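Clotix says its two-arm towel folder is "ready for the laundry room." I spent a Saturday with the one at Prillside. A thread on what went wrong, and why I'm not buying the explanation.

1/ The fingers on this gripper are wrapped in tape. Dark tape, layered unevenly, bunched up and fraying at the tips. The green cloth is the job.

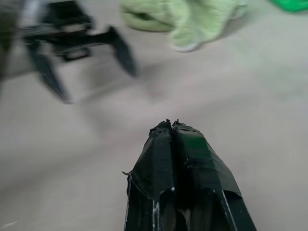
2/ The fault, short version: the tape creeps. Every time the fingers pinch terry cloth, the edge gets tugged a little. Enough tugs and a bit of it lifts. Then a loop of towel hooks on the lifted bit, the fingers open, and the towel doesn't let go.

3/ A towel that doesn't let go is annoying. The arm not knowing is what bothers me. It "placed" the towel, logged a good fold, and swung back for the next one with the first still hanging off it.

4/ Meanwhile the second arm was coming in for its half of the fold, right where the dangling towel was going. The arms pulled against each other for 2 full seconds before the stop kicked in. I have it on my watch timer. The log calls this a "brief tension event." Cute.

5/ Melquiades Espinoza runs the test bench there and was straight with me. Of 300 folds that week, 41 were marked for snagging. Those are just the ones a person caught. The software marked none of them.

6/ So when the Clotix page says "near-zero fault rate," ask who is counting. If it's the robot, of course it's near zero. It thinks it put the towel down.

7/ Why tape at all? Bare fingers slip on anything thin. The proper fix is a molded rubber sleeve. Ostov makes one that fits. Clotix told the bench in March that sleeves were "on the way." I saw no sleeves.

8/ Current workaround: re-tape every 25 folds. By hand. With the arms powered down, I hope, though the written procedure I was shown skips that step. It goes straight from "pause task" to "remove old tape."

9/ Pause is not power off!! A paused arm can start moving again from someone else's screen. I asked Clotix's Sheldon Sawatzky about this and got "operators are trained." Trained by what? The procedure that leaves it out?

10/ A few people have already sent me the Requena demo where a similar pair folds a whole basket with no trouble. Fine. How old was the tape? How many takes? Show me fold 200 on the same wrap and I'll shut up.

11/ What I'd want before one of these goes anywhere near a real laundry room: sleeves on the fingers, a check that the grip is empty after release, a much shorter stop when the arms fight, and a lockout line in the re-tape steps. None of this is exotic.

12/ To be fair, when it works it folds a decent towel. Better than mine. I watched plenty of clean ones.

13/ I sent Clotix all of the above plus my timings. So far I have an auto-reply and a link to the same page with the near-zero claim on it. Will add to this thread if a person writes back.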